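Small Appliance and Floor Check – Ground Floor, Zodura Building
Period: June
Checked by: Getachew Tamiru
Form 21, second round

Ratings are OK, Fix, or Not checked. I don't use "mostly OK" and I'd ask other people to stop writing it on theirs.

1. Rice cooker, outside and lid
Rating: OK
Hinge opens all the way and stays open. Front panel buttons all press and come back up. The last form says "deep cleaned" next to this item with no initials, so I'm treating that as a rumor.

2. Rice cooker, inner pot
Rating: Fix
Bottom of the pot has to be wiped dry before it goes back in. Teixeira's rep told us the heating plate "can handle a little moisture." Maybe so. I would like to see that in writing. Until then, dry cloth, every time.

3. Steam plate under the lid
Rating: OK
Take it off, rinse it, hold it up to the light. Starch in the holes is the usual complaint. Rinsing with the plate still on the lid doesn't count as cleaning.

4. Cord and outlet for the cooker
Rating: Not checked
The outlet tester was not in the drawer. It has been "on order" from Drallard since the first round. I am not going to write OK for an outlet I only looked at.

5. Table where the cooker sits
Rating: OK, with a comment
The cooker is fine on the white table as long as the steam has somewhere to go. The plant next to it is a succulent and won't enjoy being steamed, but my bigger worry is somebody watering it beside an appliance that plugs into the wall. Water it at the sink.
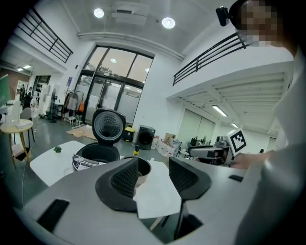 6. Cables on the floor
Rating: Fix
Any cable near the round side table gets taped down or run along the wall. I was told people know to step over it. People carrying a full pot can't see their feet. Same comment as last time, same answer I expect to get.

7. Glass door and the floor by it
Rating: Fix
Cardboard flat on the floor slides. I don't accept it as a mat. Bottles should go on a shelf, with labels facing out so we know what is in them.

8. Washing machine
Rating: Not checked
Voris was supposed to send the hose instructions. Page 56 of the manual refers to a part we may or may not have.

9. Standing fan
Rating: OK
Grille tight, base steady when pushed.

Open items go to extension 605. Items 4 and 8 stay open until I've tested them myself – a phone call saying they're fine won't close them.

G.T.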